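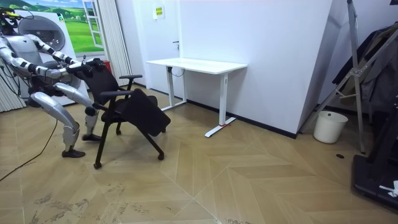

Budget notes, evening

I promised myself to write the equipment plan tonight, and instead I am writing in this diary, so at least something gets written. The application for the second year must be ready before the end of May. I have the numbers from the supplier, the numbers from the landlord, and a page of my own numbers which do not agree with either of them.

First, the chair task. We chose it because every office has chairs, and a chair with casters is a good teacher. It turns when you want it to go straight. The humanoid has to bend its knees and lean forward to hold the backrest with both hands, and when the chair tilts, the weight comes back toward the robot. I stood and watched it for a long time today with my tea in my hand. In the quotation this is called "light furniture handling" and it takes one line. On the floor it takes most of my week.

The big question is whether we lease a second robot or repair and keep the one we have. Rocha offers the lease with service included, and their salesman is polite and answers the same day, but the contract is for 3 years and our money is promised for one. I asked him what happens if we stop early. He sent me a brochure. I asked again, and now I am waiting.

Lok-yiu Tsai thinks we should not lease anything. Her opinion is that we have one robot which stands idle whenever a hand is being repaired, and that a second robot would give us two robots standing idle. She wants spare hands. I was a little offended when she said it, because I had already made a nice table for the lease, with colors. After lunch I looked again at the log and I think she is right, or mostly right. The fingers are what we wait for. The legs have given us very little trouble since winter.

So I made a new table. A set of finger tendons from Jenby costs 306 dollars, and we should have two sets on the shelf. The wrist joint is 597, and for this I would buy one and hope. Then there are the foot pads, which I keep forgetting in every budget. The floor in that room is the herringbone one with the wood look, it is scuffed already and not very clean near the front, and I have written to the landlord to ask who pays for it at the end. He answered with a question about the deposit. I will put 600 under "floor" and say nothing more until somebody asks me.

Mats would be the sensible thing. But the chair rolls differently on a mat, and then all the trials from March cannot be compared with the new ones. I wrote this down as a reason and crossed it out and wrote it again. Perhaps mats only under the places where the robot parks, and the bare floor for the trials. I must ask Lok-yiu what she thinks about it before I order.

Next, the room. I wanted to include a move to the bigger space at Breltdale, with the high ceiling. Today I am less sure. Our room is full of things, that is true, with the washing machine and the standing desk and the clothes rack in the same place, but a home or a small office is also full of things. If we train in a large empty hall, we will have a robot that is good in large empty halls. Also the rent there is double, and this is the argument I will use in the application, as it is shorter.

Cables I must put as a separate line. There is always one lying across the floor, and one hanging in a loop under the desk, and I do not like either of them when a heavy machine is walking. Vesstead sells a floor channel in beige which would nearly match. I have the catalog somewhere. The price was not high, but they sell it only in long pieces and somebody has to cut it.

What I still do not know:
The early exit from the Rocha contract.
If the insurance counts the robot as equipment or as a vehicle. The form has only these two boxes.
If we can buy used chairs. The robot grips the top of the backrest, and I worry what this does to the mesh after many weeks. A box of used ones would also give us different weights and different casters – good for training, and cheap.

I notice that I wrote the last point with more pleasure than all the others. It is easy to plan for chairs. Tomorrow I will phone the insurance in the morning, before I lose courage, and after that I will delete the table with the colors. Or I will keep it in another folder.

Half past eleven now. The plan itself has a title and one paragraph.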